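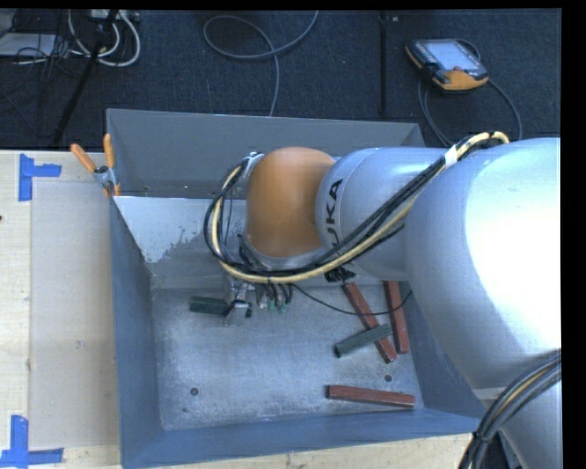

The KUKA arm over the parts bin at the Milbridge shared workshop.

Marcela Vondráček wants a robot that can pull a bar out of a jumbled bin. I want to know why she can't use her hand.

She has heard this before. The arm is secondhand, the wiring is her own, and the picking software, which she calls Jokach, has eaten most of her evenings since September. The bars come in two colours, green and a reddish brown, and they lie however they land. Overlapping ones are the hard part, she says.

Her log lists 1333 attempts. It doesn't say how many worked - I asked twice.

Teguh Ismail, who shares the bench fees, is blunter. "I could sort 500 of those before lunch," he says.

The cables are held together with a band of tape, and an orange-handled clamp grips the edge of the bin. Vondráček says a proper mount is next on her list. It was next on her list when I rang six weeks ago, too.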